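Pimow Publishes Climate Disclosure Template for Mid-Sized Lenders

19 Apr 2020

Pimow, a provider of regulatory reporting software to banks and building societies, has released a disclosure template for lenders that hold property loans but have no dedicated climate risk team. The template was developed with the consultancy Hsieh and tested on the mortgage book of Skisstead, a regional lender.

The template contains 186 data fields, grouped under 24 headings. Each field is mapped to an entry in the lender's existing loan records where one exists. Fields with no match are flagged as gaps and carried into a separate schedule, which states the proxy used and the date on which it was last reviewed.

Energy performance data is treated as reported, modeled or missing. Loans in the third category are left in the denominator of every ratio. Pimow said that excluding them would overstate coverage and make results hard to compare between lenders.

During testing, Skisstead completed the template in 20 working days. Most of that time was spent matching property addresses to energy certificates. Two headings, covering flood exposure and planned renovation, were revised after the test and now accept a range in place of a single value.

The template does not set a threshold for what counts as a green loan. Lenders may apply their own definition or an external classification, provided the choice is stated on the first sheet and used throughout.

Pelturari, which supplies property valuation data, will offer a compatible file format from November. Lenders using other data suppliers can load records through a standard spreadsheet import.

The template and its technical notes are available to existing Pimow clients at no added charge. Other lenders can request a copy through the Pimow website.
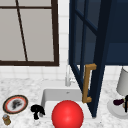
How does the template treat loans with no energy performance data?
They are recorded as missing and stay in the denominator of every ratio, so they lower the reported coverage.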